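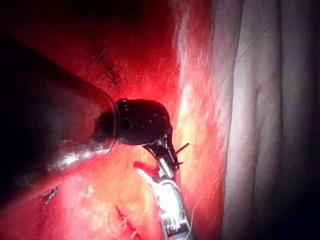
Figure 2. A red, fibrous-looking surface next to pale gray material with vertical folds.

3.2 Surface texture and the naming of color

The second task dealt with the words people use for color when the colored surface isn't smooth. Most earlier work on color naming has used flat painted chips viewed against a plain ground. Chips are easy to control, but few of the surfaces that people name in daily life look like them. Wool, brushed cotton, carpet and felt all scatter light among raised fibers, and a single piece can show a wide spread of lightness within a small area. Folds have a similar effect at a larger scale. A pale material hung in folds has light ridges and darker valleys, yet most speakers will call it by one name. The red and gray areas in Figure 2 differ in both respects, one in the fine grain of its surface and the other in its folding.

Participants were recruited in Tredwood and Garside through public libraries and adult evening classes. All were native speakers of English, and all passed a standard screening test for color vision. Of those who took part in the first task, 70 returned for the second. The sessions were run in February, in rooms with the blinds closed and a single overhead light source. Each participant saw every sample once at each of two viewing distances, in an order drawn at random for that person.

The samples were prepared in pairs. One member of each pair was a smooth card and the other a textile dyed to match it. Matching was done by instrument over the full area of the sample, so that the two members had the same mean color even where the textile varied strongly from point to point. Samples that couldn't be matched within the tolerance given in Section 2 were dropped before testing. This removed most of the very dark blues, for which the available dyes gave a visible sheen.

Participants were asked to say aloud the first color word that came to mind. No list was offered. Responses were recorded and transcribed by two coders working separately, and differences were settled by a third. After blank and unclear responses were removed, 2,103 remained for analysis. Compound terms such as "brick red" were kept whole in the main analysis and reduced to their head word in a second one. Terms naming a material, such as "rust" or "slate," were treated as color words when they were given alone.

Texture had little effect on the head word. A card called red was nearly always paired with a textile called red, and the same held for green, brown and gray. The modifiers were less stable. Textiles drew "dark" and "deep" more often than their matched cards did, and the difference was largest for saturated reds. It was smaller at the greater viewing distance, as would be expected if the shadows between fibers are no longer resolved by the eye. Pale grays showed no such pattern when laid flat. When the same grays were hung in folds, participants used "light" less often, and several moved between "gray" and "silver" from one distance to the other.

These results agree in part with the account of Breathnach, who argued that speakers name the color they judge the material to have and largely discount shading. The head words fit that account well. The modifiers don't, and they suggest that some of the shading is carried into the name even when the basic category is settled. Flatau's proposal, under which the lightest region of a surface fixes its name, would predict the opposite shift for textiles and finds no support here. Differences between the Tredwood and Garside groups were small and are reported with the full response tables in the appendix.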